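十一月十六日 静坐班记
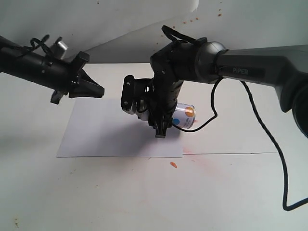
右边夹爪夹着一只小罐，左边的空着，桌上有一张白纸。

早上起得比平时早，天还黑。喝了半杯温水，坐了一会儿才出门。静坐班在普列沃夫（Plevov）街尽头那栋楼的二层，今天是这一期的第5次课，我一次也没有缺。

穆拉利·巴特（Murali Bhat）老师已经到了，在铺垫子。他今年69岁，腰板很直，说话声音不大，要坐在前两排才听得清。我坐第二排靠窗，窗缝漏风，膝盖上盖了外套。

上半节讲呼吸。老师让我们数息，从一数到一百，数乱了就从头来。我上回总在三十几就乱，今天有一遍数到了七十多，后来想起家里的煤气费还没有交，一下子全忘了。老师说想起来就想起来，回去接着数，不用生自己的气。我还是有点生气。

第二遍数得慢一些。右脚先麻，然后左脚也麻，我换了一次腿。换腿的时候垫子响，前面的人动了一下。后来手心有点发热，不知道是不是因为一直捂在外套下面。上一次课也有人说手热，老师没有接这个话，只问他睡得好不好。

下半节是站着练的，动作共三段，手从腹前慢慢抬到胸口，停住，再放下去。我的毛病是肩膀耸着，自己不觉得。老师走过来用两根手指在我肩上点了一下，没有说话，我才放下去。第三段要转腰，我转到左边比右边少，腰上去年扭过的地方还是紧。回家以后又对着柜门练了两遍，差不多还是那样。

休息的时候喝了阿德奥（Adeo）牌的大麦茶，是班上一起订的，一包能泡很久，味道淡。约瑟夫（Joseph）茶点铺的芝麻饼也有，我吃了一块，太甜，第二块没有要。坐我旁边的大姐说她练了三个月，夜里起来的次数少了。我问她是不是晚饭以后不喝水，她想了想说，也不喝了。那就不好说是哪一样起的作用。

我自己的情况也记一下，免得以后记错。入秋以后睡得比夏天好，躺下去不用很久就能睡着，但凌晨还是要醒一回。醒了就照老师教的数息，有时候数着睡过去，有时候数到一百还醒着，就起来看几页书。胃没有什么变化。脾气方面，家里人说我好了些，我觉得是最近事情少。

下课前老师念了一小段书，讲心里的念头像来客，来了不必赶，也不必倒茶。后半句我没有太懂，想问，看大家都在收垫子，就没有问。下次带个本子去。

月底在阿德瑟姆（Adetham）有三天的静修，要住在那里，每天坐六次，过了晚饭不讲话。费用是100块，含素斋，被褥自己带。老师说不勉强，坐不住的人去了反而难受。我原来想报名，回来的路上又犹豫，主要是腿，连坐三天怕受不了。另外那几天妹妹可能要来。表格先拿了一张，放在电话旁边，二十号以前交。

中午煮了面，放了白菜和剩下的豆腐。下午去交了煤气费，排队排了很久，站着的时候试着数息，旁边有人打电话，数不下去。顺路买了灯泡和一把葱。

晚上九点又坐了一次，坐到腿麻就停了，没有看钟。窗外下小雨。外套洗了，还没干，明天得穿那件旧的。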